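收件人：采集工具讨论列表
主题：回复：[采集] 每个任务到底要录多少条才算够

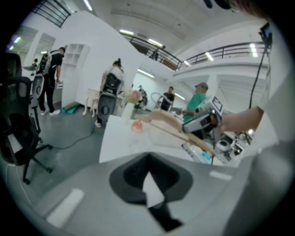

先回答主题里的问题：没有够的时候，只有硬盘满的时候。Sullach 这一轮我们的计划是每个任务 800 条，结果交出去的可用样本是 685 条，剩下的那些我后面会一笔一笔交代。先说布置。我们把采集点放在一间大屋子里，几组人同时干活，有人背着设备走来走去，有人守着桌子。白桌面上摆一只小白花瓶，插着粉的绿的花，右侧的人手持夹爪，两根长长的浅褐色手指斜着伸过桌面，夹爪顶上的小装置带着一张黑白标记卡。花瓶这个物件是我力主加进来的，为此挨了不少白眼。理由很朴素：之前的样本里全是方块和杯子，策略学完以后，见到任何不是方块也不是杯子的东西，都礼貌地把它当成杯子。

> 我们组按照列表里的旧帖子，打算给“取物放物”录满 30 小时再开训。
> 目前的疑问有三个。第一，是不是应该让同一个人一直录，动作风格统一一些，模型好学；
> 第二，背景里有人走动的片段要不要全部剔除，我们已经剔了一个下午，快剔不动了；
> 第三，失手的片段是直接删，还是留着另存。
> 另外 Perkenham 那边的同事说标记卡容易脱落，不知大家有没有什么好办法。
> 先谢过。

逐条来吧。

一、同一个人录的问题。

我们试过。Sullach 的第一批样本几乎全出自一双手，动作极其漂亮，轨迹叠在一起像是复印的。训练损失降得让人想开香槟。然后换到真机上，物体往左挪了一点，机械臂仍然按照那位同事的习惯，优雅地夹了一把空气。动作太统一，模型学到的是这个人下午三点的肌肉记忆，物体在哪儿它并不太关心。

现在的做法是轮换，12 个人排班，每人录满一段就换下来，物体的初始位置由脚本随机给。脚本给出的位置有时很讨厌，比如紧贴桌边，照样要录。有人抱怨说正常人不会把东西放在那里。我请他去看看自己的工位。

轮换的代价也要讲清楚：新手的头几条通常慢得像在拆弹，夹爪张开合拢好几次才下决心。我们没有按时长一刀切，只剪掉开头和结尾的静止部分，中间的犹豫留着。犹豫留多了，模型也会跟着犹豫，Reddy 那个版本就是这样，悬在物体上方思考人生，迟迟不下去。后来我们给每条样本按停顿长度降权，情况好转，但没有根治。谁有更体面的办法，请务必回帖。

二、背景有人走动。

不要剔，请马上停手，把那个下午还给自己。

腕部视角本来就晃，背景里有人背着设备路过、有人站在桌子后面低头看，这些对策略来说都是该学会无视的东西。我们做过一次对照，一份是清场以后录的，一份是照常录的，训练配置完全一样。清场版在清场的房间里略好，在别的地方就很狼狈，门口过去一个人它都要愣一下。照常录的那份成绩平平，但到哪儿都平平，这恰好是我想要的。

该剔的是另外几种：别人的手伸进操作区里碰了物体；两只夹爪的标记卡同时入镜，定位程序认错了主人；还有镜头被袖子盖住大半的。第二种最阴险，因为画面看着一切正常，轨迹却会突然瞬移到桌子对面。我们写了个小检查，相邻两帧的位姿跳得太远就标红，人再去看。这个检查上线那天，标红的数量让会议室安静了很久。

上面说的缺口，大头就在这里：标记卡串号占了一多半，其次是时间戳对不上，剩下的是录制时忘了按开始键。最后一种没有什么技术方案，我们在桌边贴了张纸，字越写越大。

三、失手的片段。

另存，别删，也别混进主集。我们的目录里分三个文件夹：成功、失手、失手后又补救成功。第三类我当宝贝看待。夹歪了，松开，退一点，再来一次，这种片段花钱请人演都演不像，演出来的失误总带着一种早知如此的从容。Reddy 加入这类样本以后，至少学会了夹空时承认夹空，以前它会捏着空气一路送到目标位置，郑重地放下。

标注只要一个字段：补救从哪一帧开始。刚开始我们设计了一张很完备的失误分类表，滑脱、偏移、碰倒、夹空、误夹，各有编号。标的人在第二天就自行合并成了“没夹好”。我查了一下一致性，他们合并得有道理，分类表就此退役。

四、标记卡脱落。

Perkenham 的同事我很同情，我们也掉过，掉了以后还照录了一个上午，那天的数据现在是反面教材。双面胶不行，热天会慢慢滑，滑一点点你看不出来，标定看得出来。我们现在用 Clivetti 支架，卡片嵌进槽里，再从背面拧住。装好以后不要再用手去扶正它，看着歪也别扶，重新标定就是了。每次换班先对着标定板录一小段，文件名带上班次，日后出了问题好找是哪一班开始歪的。

回到三十小时这个数字。旧帖子里的 30 小时我怀疑是这么来的：当年有人录了三十小时，录不动了，于是宣布够了。我建议不要先定总时长，先录一小批，训一个很差的模型，放到真机上看它怎么出丑，然后照着它出的丑去补。它总在瓶子这类细高的东西上碰倒，就多录细高的；它总在桌子右侧犹豫，就去看看右侧的样本是不是少得可怜。我们右侧就少得可怜，原因是大家都不愿意绕过去站。

最后说一句采集节奏。手持夹爪没有看起来那么轻，录久了手腕先发脾气，人还没觉得累，动作幅度已经变小了。画出来很明显，每段末尾的轨迹都往身体这边缩。每录一段就歇，歇的时候让别人摆物体，比硬撑着录满划算。

位姿跳变的检查脚本我整理一下，下周发到列表里。注释写得不太文明，发之前要先改改。

另，主题行请大家别再往前面叠“回复”了，我的邮件客户端已经看不到标题正文了。

——
Sullach 采集组
发自工位，旁边正在录，打字声如果混进了音轨，抱歉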